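Kitchen and utility checks – Unit 51, Vundville
Carried out by: Lieven Van Rooij
Job ref: 2946
Interval: every 2 months, mornings before 10.30

Mark each item OK, Watch or Fail. Anything marked Fail goes to Bosell the same day by phone. Do not leave it for the written return.

1. Extinguisher and fire blanket
OK. Pin and tag in place, gauge in the green. Blanket is on its hook by the door. The tapes were tucked up inside the pouch and I have pulled them down so they can be reached.

2. Smoke and heat alarms
Watch. Both sounded on test. The heat alarm took a second press before it went off. Cover is dusty. Clean it and test again next visit – replace the head if it still needs pressing twice.

3. Sockets and leads
Fail. Four-way extension behind the fridge has a kettle and a toaster on it. Kettle moved to the wall socket. The extension has scorching round one pin hole and has been taken out of use. Bosell rung at 9.15.

4. Fixed heater
OK. Rated at 2000 watts, on its own fused spur. Guard is tight. Keep tea towels off it.

5. Gas hob and isolation valve
OK. Valve turns freely and is labelled. Flames blue on all burners. Drosix service sticker is in date until January.

6. Sink, tap and worktop joint
Check the seal where the sink meets the worktop, all the way round. Press lightly with a thumb at the corners. Look under the bowl with a torch for staining on the cabinet floor. Run hot and cold for a full minute each, then feel the trap and both valves for drips. 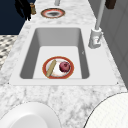
Page last changed: January, 14:20

Comment on 6: the undermount type has no lip over the worktop, so water left standing at the edge sits right on the joint. Wipe it down after use. Crockery should not be stacked in the bowl overnight.

7. Hot water temperature
Watch. 51 degrees at the tap after one minute. Within the limit we work to, but only just above the bottom of it. Zwane to look at the cylinder thermostat. A scald warning label is still needed by the tap.

8. Floor and exit route
OK apart from the mat at the back door, which curls at one corner. Tape it or get rid of it. Back door opens from inside without a key.

9. Cleaning products
OK. Kept in the high cupboard with the catch on. One spray bottle had no label and was disposed of.

Outstanding from last visit: cupboard hinge left of the hob (done), spare bulb for the extractor (not done, wrong fitting supplied).

Signed: L. Van Rooij
Copy to: Bosell, Zwane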